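Ultatach Reading Services
Reader Support, Catalog and Reviews Section
Ticket 779
Subject: Review attached to the wrong edition; closing paragraphs missing
Status: Resolved, with one item carried forward
Reported by: Arnar Blöndal
Handled by: Catalog Support

Summary of the report

The reader maintains a book review column on the Ultatach site and has contributed to it for several years. In March he submitted a review of the novel Plerkuretti, by the author Hjaltadóttir, in its new English translation. On publication, two faults were noted. The review appeared on the page for the older abridged edition, and the text ended partway through the fourth paragraph, before the discussion of the translation had begun. The reader stated that the published version gave the impression that he had disliked the book, as his reservations come early and his praise comes late.

The reader also asked whether the star rating shown beside the review was his own. He had given the book four stars. The page displayed three.

Initial checks

9:40 a.m. The submission was located in the review queue. The full text is present in the stored copy and no paragraphs have been lost. The reader was informed of this at once and advised not to resubmit, as a second copy would create a duplicate entry.

10:05 a.m. The edition record was examined. The abridged edition has 219 pages and the new translation has 245. Both carry the same title and author, and the translator's name had been left blank in the newer record. When a translator is not listed, the matching tool selects the oldest record with the same title. The review was therefore placed on the wrong page automatically, and no action by the reader contributed to this.

10:20 a.m. The rating of three stars was found to be the average for the abridged edition, shown in the position normally used for the reviewer's rating. The reviewer's own rating is stored correctly as four.

The column page was opened in a standard browser and in the mobile view to confirm that its header loads as expected. No fault was found.

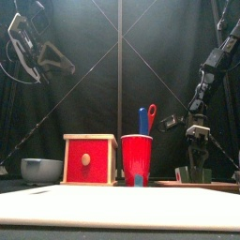 Cause of the missing text

The site accepts reviews of up to 4000 characters. The submitted review is within this limit. However, the reader quotes a passage from the second chapter, in which the ferryman lists the farms along the fjord, and the quotation was pasted from an electronic copy of the book. It contains a hidden page break character. The import tool, Cesel, treats this character as the end of the document and discards whatever follows when it builds the public page.

The same fault was recorded last year in connection with a poetry review. The advice given at that time was to retype quotations by hand. Catalog Support does not consider this a reasonable request to make of reviewers who quote at length, and the matter has been referred to the team responsible for Cesel.

Corrective steps taken

1. The translator's name was added to the record for the new edition.
2. The review was detached from the abridged edition and attached to the new translation.
3. The page break character was removed from the stored copy. No other change was made to the reader's wording or punctuation.
4. The public page was rebuilt and compared with the submission, line by line.
5. The rating display was set to show the reviewer's own rating.

During step 4 it was observed that the italics used for the names of the farms had not carried over. These were restored from the original submission.

The rebuilt page was then viewed in full, from the column header to the reader comments, and a preview was sent to the reader for approval before the ticket was moved to Pending.
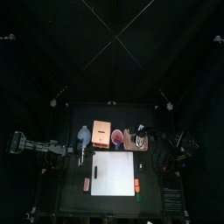 Arnar Blöndal: Thank you, the ending is back and it reads as I wrote it. One point remains. The short extract on the front page of the reviews section still says "a slow and rather cold opening" and stops there. My sentence continues, "which the second half repays many times over." I would ask that the extract either include the whole sentence or be taken from another paragraph. I should also mention that two readers left comments on the abridged edition's page in answer to my review. I would be sorry to lose them, as one of them corrects me on the ending of the ferryman's story and is quite right.

Response from Catalog Support

The extract is produced when a review is first published and is not refreshed when the page is rebuilt. It has been replaced by hand with the complete sentence.

Both comments have been moved to the new page and keep their original order. The commenters have been notified of the new location by the usual message.

With regard to the correction concerning the ferryman, the reader may amend his review at any time through the Edit Review page. An amended review carries the word "Revised" beneath the title. Earlier versions are kept by Ultatach but are not shown to the public.

Carried forward

The handling of page break characters in Cesel remains open under a separate ticket. Until it is closed, reviewers who paste quotations from electronic books are asked to check the final paragraph of the preview before selecting Publish.

Ticket 779 closed at 3:15 p.m. with the agreement of the reader.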